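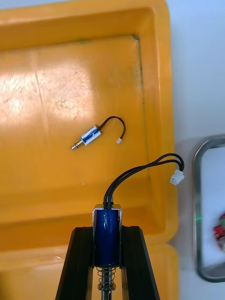 洋葱皮染出来的毛线，放久了会不会褪色？

颜色会慢慢变浅，先用明矾媒染过的变得慢一些，平时收在柜子里、不挨着窗户，几年下来还是好看的暖黄。

每隔一阵子就有人来问我这个，我索性把它摆在最前面。剩下的就随我慢慢讲了，喝着茶看吧，我这个人一说到染线就收不住嘴，老读者都知道的。

我开始攒洋葱皮是去年十月。那时候搬到Renden没多久，厨房比以前那间小，窗户倒是大，我在窗户底下挂了个旧网袋，原来装橙子的那种，每次切洋葱就把外面那层干皮剥下来丢进去。刚开始丢得很随便，连着一点肉的也往里塞，结果过了一个多星期，袋子底下有一股说不上来的味道，倒出来一看，有几片已经发软长毛了。只好全部摊在报纸上重新挑了一遍，从那以后就只留最外面那两层脆的、一捏会响的。各位要是也想攒，请务必干透了再收，这一条我是拿鼻子换来的。

攒洋葱皮这件事，比想象中慢得多。洋葱皮轻得不像话，鼓鼓囊囊一大袋，放到秤上，指针就那么懒洋洋地动一下。我家一共两口人，一个星期吃不了几个洋葱，所以整个冬天我都在变着法子做洋葱汤、洋葱炒蛋、洋葱圈，还烤过一回整颗的，外焦里甜，撒一点点粗盐，好吃得我们俩站在炉子边就吃完了。后来菜场那位卖洋葱的大姐看我总在筐底翻碎皮，干脆替我拿袋子装，说你要这个做什么，煮水喝吗？我说染毛线，她愣了一下，然后把隔壁摊子的皮也给我扫来了，里面夹着蒜皮、一根橡皮筋和半片白菜叶子，我回家挑了一个晚上。到了开春，我终于有了400克干皮。称完那天我高兴得给妈妈打了电话，她在那头沉默了半天，问我是不是该找点正经事做。

好，说线。

我用的是没有染过的本白羊毛线，Horker家的，一绞100克，两股合的，摸上去有点糙，没有那种超市毛线的滑溜劲儿。糙一点的好处是吃色，坏处是你贴着脖子戴会痒，所以我多半拿来织帽子和外套，围巾就算了。第一次染的朋友，我建议就从一绞开始，别贪多，锅小了线挤在一起，染出来东一块深西一块浅，想救也难救。（当然也有人专门喜欢那种花花的效果，那就另当别论，挤着煮吧！）

线先要洗。听上去很无聊对不对，我以前也这么想，心想新线能有多脏，直接下锅就是了。结果羊毛上残留的油脂和纺线时用的油，会把水和颜色都挡在外面，染出来的线像生了癣一样。现在我老老实实拿中性的洗涤剂，放温水里泡一个晚上，第二天轻轻捞起来，换水，再捞，再换。切记不要搓，羊毛最怕的就是又热又搓，一搓就毡化，好好一绞线变成一条硬邦邦的绳子。我有一绞就是这么牺牲的，现在拿来绑番茄架，结实得很。

绞线的绑法也要啰嗦一句。买回来的绞线一般只在两头扎了结，下锅一煮就散，捞出来像一团海藻，理线理到半夜是常有的事。我会另外剪四段棉线，在绞线的四个地方松松地打成八字，从线里穿过去再绕回来。松是关键，扎紧了，扎的那一圈染不进去，会留下白白的一道。扎染的人求之不得，织帽子的人看了只想叹气。
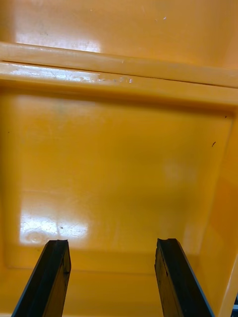

接下来是媒染，也就是用明矾水先把线煮一遍，让颜色待会儿有地方可以抓。明矾的量我照着干线重量的一成多一点来放，先用一小杯热水化开，化透，再倒进大锅里搅匀。水要没过线，线要能在里面自由地翻身。从冷水开始慢慢升温，升到水面冒热气、锅边起小泡但没有翻滚的样子，就这么守着，守一个钟头，然后关火，让它自己凉下来。我一般晚饭后做这一步，凉到第二天早上正好。

用的锅一定要跟做饭的锅分开，这句话请大家原谅我每一篇都要讲。明矾虽然有人拿来腌菜炸油条，可是染锅今天煮洋葱皮，明天说不定就煮了别的，铁水、铜水什么的，混着用总归不放心。我的染锅是旧货市场上买的不锈钢汤锅，盖子跟锅身不是一对，盖上去会歪着，一开火就叮叮当当地响，邻居家的猫听见了还会跑过来蹲在窗台上看。量杯、长筷子、滤网也都另外备了一套，用红漆点了个点，放在楼梯底下。量杯是1000毫升的，刻度磨得快看不见了，我拿油性笔重新描过一回，描歪了，所以我的“五百毫升”可能是世界上独一份。

煮染液那天早上，我把洋葱皮一股脑倒进锅里，拿水淹住。干皮会浮起来，要用个盘子压着，不然上面那层一直干着。水温一上来，颜色出得飞快，先是淡茶色，转个身的工夫就成了浓浓的红褐色，像熬过头的红茶，整个屋子都是洋葱汤的味道，有点甜，也有点冲，我家那位在楼上喊说晚上又吃洋葱啊。煮一个钟头，放凉，滤掉皮，滤出来的皮我都埋到院子里去了。

关于皮和线的比例，书上各有各的说法，有说一比一的，有说半份皮就够的。我这次是分了几份来试，一份一份下，同一锅染液连着染几绞，第一绞最深，后面一绞比一绞淡。这么做很像泡茶，头泡浓，二泡醇，三泡就只剩一点意思了。可是摆在一起真是好看啊！从焦糖到蜂蜜到很淡的麦秆黄，自然得不得了，织渐变的时候完全不用配色，照着下锅的次序拿就对了。

线下锅之前，记得先在温水里浸透。干线直接丢进去，外面先吃饱了颜色，里面还渴着呢。温度也跟媒染的时候一样，慢慢升，不滚。中间可以用长筷子把线轻轻托起来翻个面，翻两三回就够了，别手痒老去捅它。我刚开始学的时候每隔五分钟就要掀盖子看一眼，现在进步了，可以忍到十五分钟。
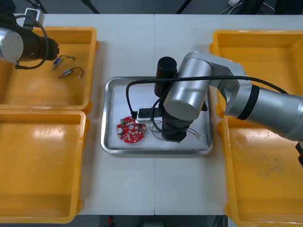 Michalis Stefanou在上一篇底下留言说，他那边的水很硬，水壶里老结一层白壳，同样的洋葱皮、同样的明矾，染出来总比别人的沉一些、发棕一些，换了雨水才亮起来，想问我是不是也有差别。他还说他祖母从前复活节煮洋葱皮蛋，总要往锅里加一勺醋，不知道染线要不要照办。

这个留言我看了好几遍，因为它刚好说中了我搬家以后一直觉得奇怪的地方。我以前住在Tolergate，那里的水软，洗头的时候冲半天都觉得滑滑的，染出来的黄总是很清亮。搬到Renden后第一锅就暗了一截，我还怪菜场的洋葱品种不对，冤枉了人家大姐。后来特地接了两桶雨水再染，果然亮了。所以Michalis，我跟你遇到的一样，水真的有差！至于醋，我试过往染液里加一点，颜色偏得不多，倒是羊毛喜欢微酸，摸上去好像软一点，也可能是我心理作用。鸡蛋壳加醋跟羊毛加醋大概不是一回事，我不敢乱讲，有懂化学的朋友请在下面教教我们。

说到留言，Afroza Gunawardena寄过一包她那边的红洋葱皮给我，包得像寄瓷器一样，里三层外三层。红洋葱皮的颜色很任性，煮出来的水是紫红的，你满心以为会得到一绞紫线，捞起来却是带绿的黄褐色，漂亮是漂亮，就是跟你想的完全两样。我拿它织了一双手套，织到第二只的大拇指线不够了，差那么一点点，只好用白线补上去，戴出去人家都说设计得真别致。我就点点头，什么也没解释。

还有铁。染好的黄线再过一遍很淡很淡的铁水，颜色会往橄榄绿那边走，沉下来，像秋天快要烂掉的叶子，我这个形容不好听，但是颜色真的高级。铁水我自己做，几根生锈的钉子泡在加了醋的水里，放在阁楼外面没人碰得到的地方，盖子不要拧死，泡上两三个星期。用的时候一点点加，加多了线会变脆，摸起来像干草。上回我手一抖倒多了，那绞线几乎是灰黑的，织到一半还断了两次。所以宁可少，不够再加，反正它变色变得很快，你站在锅边看着就行。

漂洗是最后一关，也是最考验人耐心的一关。我的习惯是让线在染液里凉透，最好过一夜，捞起来先不急着洗，挂到半干，再用和水温差不多的清水漂，漂到水清为止。头几遍水一定是黄的，别慌。有一回我慌了，以为颜色全跑光了，赶紧捞出来，结果那顶帽子后来遇到下雨，把我的额头染成了黄的。我坐661路车从城里回来，对面一个小男孩盯着我看了整整一路，下车的时候还跟我挥了挥手。

晾线的地方要阴、要通风。我是挂在后门廊下面的一根竹竿上，下面吊一个小夹子稍微坠着，线干了以后就直直的，不会卷成一团。别挂太重的东西，会把弹性拉没了。下雨天就搬进浴室，滴滴答答一整晚，我家那位洗澡都要从线底下钻过去，毫无怨言（怨言有一点点）。
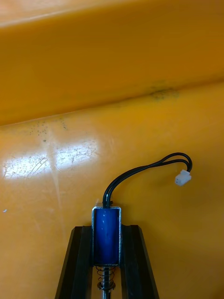

要给染好的线拍一张颜色准的照片，比染线本身还叫我头疼。Efren Ocampo写信来问，为什么他照着我博客上的颜色去染，怎么染都没有那么橙，我心里一惊，赶紧把旧照片翻出来对着实物看，果然是灯光偏黄，把麦秆色拍成了橘子色，真是对不起他。黄色系特别容易出这种事，光一强，颜色就没了。上面照片里那种黄橙色的塑料就很能说明问题，左边那一块反光白得把底下的颜色都盖掉了，上头斜着的那一面光线匀，黄橙色反而看得清清楚楚。毛线没有塑料那么亮，不会反出那么大一块白，可是道理差不多，正对着太阳拍，最上面几股线总要发白。另外那一面上有一小块发暗的灰绿印子，看见的时候我还想，要是我那绞过了铁水的线能有这么一点灰绿就好了，我老是染得太深。现在我都挑阴天，把线放在北边窗台上，底下垫一张白纸，旁边再摆一绞没染过的本白线做对照，看照片的人心里就有数了。

至于耐不耐晒，我做过一个很土的试验。把同一绞线剪成几段，一半用厚纸板夹住，一半露在外面，贴在南窗上，贴了一个夏天。夹住的那一半还是原来的蜂蜜色，露着的那一半淡了许多，有点旧信纸的感觉，交界的地方一条线分得明明白白。没有用明矾的那几段褪得更厉害，几乎跟没染过差不多了。所以开头说的收在柜子里，是真的有用。可是帽子总要戴出门呀，我也不能为了颜色就不出门，淡了就淡了吧，再下一次锅也可以，旧的颜色上面叠新的，会比第一次更有味道。我最早的一件背心就回过两次锅，第二次把纽扣忘了拆，木头纽扣也一起变成了焦糖色，配得刚刚好。

要是手边没有羊毛，棉线麻线也不是不行，只是麻烦些，棉麻不像羊毛那么肯吃颜色，光用明矾往往淡得让人泄气，得先用豆浆或者含单宁的水泡过。Hacer Demirtaş教我的办法是拿泡过很多次的旧茶叶再煮一锅浓水，把棉布丢进去过夜，第二天再上明矾，我照做了，颜色带一点点灰，但是扎实，做了几条抹布，舍不得用，一直叠在抽屉里。蚕丝我还没有试过，Hrynyshyn出的那种生丝线我在店里摸了好几次，价钱看一眼就放回去一次，下次打折再说。

最后回答两个零零碎碎的小问题。一个是洋葱皮能放多久，我放过一整年的，只要干，照样出色，别放塑料袋里闷着，纸袋或者网袋都好。一个是染完的线会不会一直有洋葱味，漂洗干净、晾透之后我是闻不出来的，不过我的鼻子在洋葱堆里熏了一个冬天，不太能作准。我让妈妈闻过，她把帽子凑到脸上闻了半天，说没有味道，然后问我能不能给她也织一顶，要颜色淡一点的，帽檐要能翻下来盖住耳朵。

线已经绕好了，是第三锅的麦秆黄，今天晚上起针。万寿菊的种子我也买了一包，等天气再暖一点就撒到后院去，就撒在埋洋葱皮的那一块。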